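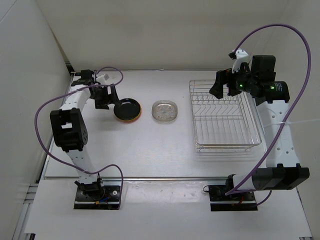

*Page 14*

## Setting up your drying spot

I'm So-ying, and I wrote most of this guide at my own sink, so forgive the chattiness. You'll want a bare stretch of counter or table before you start. Mine is white, which shows every water spot (good for keeping me on my toes!).

1. Set the wire rack down first, over to one side. It takes up the most room, and I got tired of shuffling everything else around it.
2. Press gently on each corner. If it rocks, turn it end for end and try again. The Julville apartment had a counter so uneven I had to fold a dishcloth under mine.
3. Put the frying pan on the other side, well away from the rack. I like it flat on the table with the handle pointing toward the back, so my sleeve doesn't catch on it.
4. Leave the clear plastic dish between the two. It's the easiest thing to grab, so it's the one I practice with.
5. Stand the dish up between two of the zigzag dividers. Don't force it! If it feels tight, move over a slot.
6. Wash the pan last, with a soft sponge, and wipe it dry by hand.

**Note:** A clear dish on a white table is awfully easy to miss. I've set a mug down in mine more than once.

**Caution:** Keep the pan off the wires. A nonstick coating scratches faster than you'd think, and Ka-ming Peng still brings up the one I ruined in June.

**Caution:** Let a hot pan cool before it goes anywhere near plastic.

For drip trays and liners, turn to page 102. If your rack came with feet you haven't put on yet, do that now and then go back to step 2.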